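Vaseck motion planner, three months in

I put Vaseck on our two-arm setup in November, mostly because Ayuba Atinga at Trallmont wouldn't stop telling me how easy it was. He was right about the install (one config file, one license key, done before lunch). The rest is more mixed, so here goes!

What I like best is the simulator hookup. You load your cell, pick a wrist camera, and the planner runs against that view with the fisheye bend left in. My old tool, Bawa, flattened everything first and my marker detection hated it.

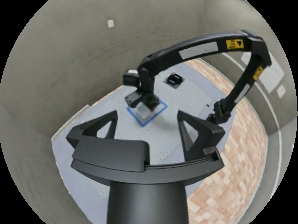
Left wrist view in the sim, with the other arm over the block in the blue square.

Planning for two arms is quick. I ran 946 pick plans over a weekend and 193 of them came back with a warning, nearly all about the arms getting too close near the elbow. Fair enough, but the warnings just say "clearance low" and leave you to dig through the log for which joint. I ended up writing my own little script for that, and I'd love to see it built in.

The viewpoint sweep is the other thing I use a lot. It swings the wrist through a list of poses and saves what the camera gets at each one, so you can find the angles where your tracker has nothing useful to hold on to.
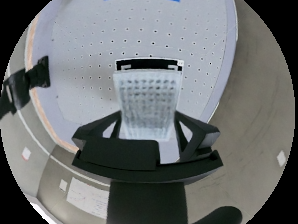 I threw out a bunch of poses after going through those, and my tracking settled down a lot. Sorting them by hand is slow, though, and the thumbnail browser gets sticky once you're over 3,000 saved views. Wellgate's viewer handles the same folder just fine, so I know it can be done.

Would I buy it again? Yep, at the $95 a month tier. I'd skip the bigger plan until they fix the log.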